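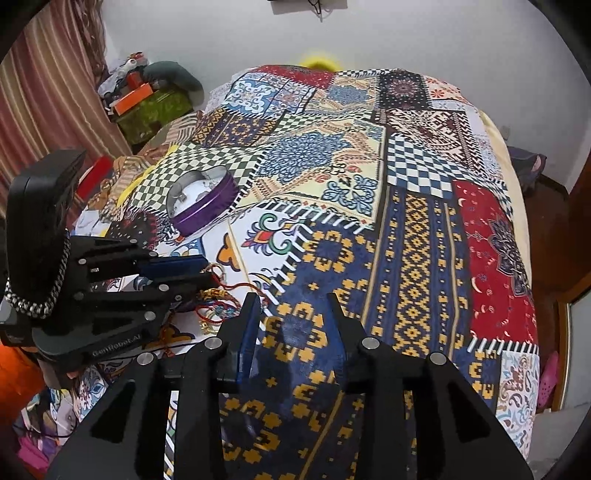
Grivley Quilt Blocks

A data card for a pile of old quilt patterns

Hi! I've been collecting quilt block patterns since before I had a decent way to store them, and this is my attempt to put them somewhere other people can use them. Grivley is one big table of 3,000 block patterns, plus a small folder of notes. It started as a list I kept so I'd stop drafting the same star block over and over under different names, and then it got away from me a bit.

Version 5, last updated Jan 31, 2023

What's in it

blocks.csv has one row per pattern. You get the name, any other names I've seen for it, the grid it's drafted on (four patch, nine patch, five by five and so on), how many pieces it takes, and where I found it.
names.csv is the messy one. It links all the alternate names back to a block. One poor block has 7 of them.
sources.txt lists the pamphlets, newspaper columns and guild handouts I worked from. There are 132.
notes/ is me talking to myself, mostly about seam allowances. Read it if you like that sort of thing.

Where it came from

The biggest chunk is from the Corberg pattern leaflets, which I bought as a box lot at an estate sale (best twenty bucks I ever spent). The rest came from the Cilunar guild newsletters and from the Zelenák scrapbooks, which are gorgeous and also have paste all over the parts I wanted to read. I typed everything in by hand. If a name looks misspelled, check the source column first, since the old leaflets spelled things however they felt like that week, and I left the spelling alone.

Columns that need a little explaining

grid: the smallest grid the block can be drafted on. Some people will fight me on the pinwheels. Fine!
pieces: counts each cut patch in one finished block. Appliqué bits go in their own column because I kept mixing them up.
finished_size: in inches, as printed. Blank means the leaflet didn't say, so please don't fill it in with 12 just because everything is 12.
difficulty: my opinion and nothing more. I hate Y-seams and it shows.

Known problems

Curved blocks are badly covered. Drunkard's Path has a decent set of layouts, but the fans are thin and I know it.
Dates are the date of the leaflet, so don't use them to argue about when a pattern was first made.
The Zelenák rows have gaps wherever the paste won.
A few blocks are in there twice, turned ninety degrees. I find another one every time I sit down with it.
No yardage! I get asked for this a lot. It depends on your fabric width and how carefully you cut, and I'm not a careful cutter.

Using it

The files are plain CSV in UTF-8 and open in any spreadsheet program. If the accent in Zelenák comes out as garbage, set the encoding when you import. Sort by grid first if you're planning a sampler, it saves a ton of scrolling.

You can use the table for whatever you want, including patterns you sell. A mention of Grivley would be nice. The leaflet scans aren't included, and I can't send them to you.

Fixes and additions

Open an issue with the block name and a source I can look up. A photo of the page is perfect. I go through them in batches, and the next batch will be in June, after I've finished the binding I've been putting off all winter.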